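Saucepan

A saucepan is a deep cooking vessel with a flat base, near-vertical or gently rounded sides and a single long handle. It is used on a stovetop for boiling, simmering and reheating liquids. Vessels of the same shape with two short side handles are usually called saucepots or casseroles, although usage varies between manufacturers.

Materials

Aluminium conducts heat well and is light, but bare aluminium reacts with acidic foods and can discolour them. Stainless steel is durable and non-reactive but conducts poorly, and is generally bonded to an aluminium or copper core. Enamelled steel resists staining. The coating is a form of glass and will chip if struck on the rim.

Induction hobs require a ferromagnetic base. Pans without one may be fitted with a bonded steel disc during manufacture.

Capacity and dimensions

Capacity is stated in litres and measured to the brim. The working volume is lower, as headspace is needed to prevent boiling over. The Grekberg range, designed by Akihiko Yoshida, is sold in 5 sizes. The 2 litre model has an outside rim diameter of 206 mm and a wall height of 100 mm.

Rim and wall profile

Rims are either straight-cut or rolled. A rolled rim stiffens the wall and allows pouring from any side. A straight-cut rim gives a closer lid fit but generally needs a formed spout. Rounded walls meet the base in a wide radius, which lets a whisk reach the corner where sauces tend to catch. 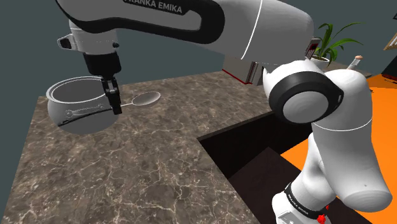 Care

Enamelled and coated pans should cool before washing. Scale from hard water can be removed by simmering diluted white vinegar, then rinsing. Loose handle screws should be tightened before further use.

See also

Casserole
Double boiler
Flendthorpe enamel works
Stockpot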